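Speaker notes: The folding line at Clandska, one year in
Precious Sebastian, laundry operations 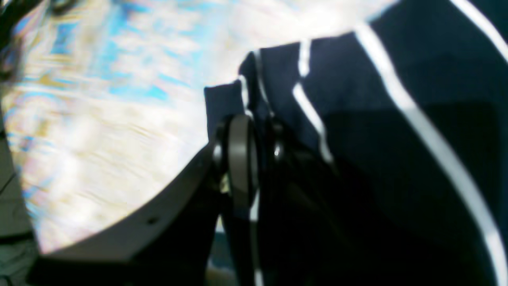
Slide 2. Where we started
Say who we are: uniform and linen laundry, two shifts, 57 people on the floor. Before January every garment was sorted and folded by hand. Shoulders and wrists were the main complaint at every safety meeting.

Slide 3. What the gripper does
It looks for a corner or a free edge, goes in under it and lifts. Dark cloth with stripes is harder than plain white sheets. Mention that we run 5 stations, and that each one still has a person next to it.

Slide 4. What changed for people
Fewer hours of folding, more hours of watching and clearing jams. Rogelio Ocampo moved from the folding table to station lead. Maricel Cabrera asked to stay on hand folding and did. Pay grade for station work took until summer to settle. Don't skip this, people will ask.

Slide 5. What we got wrong
Training was one afternoon. It should have been a week. We set the target at 300 pieces a shift per station before anyone had run a full shift. Efren's crew told us it was too high and we lowered it.

Slide 6. Questions
If asked about layoffs: none so far, two open jobs were not filled. If asked about cost, send them to Panya Chareonsuk.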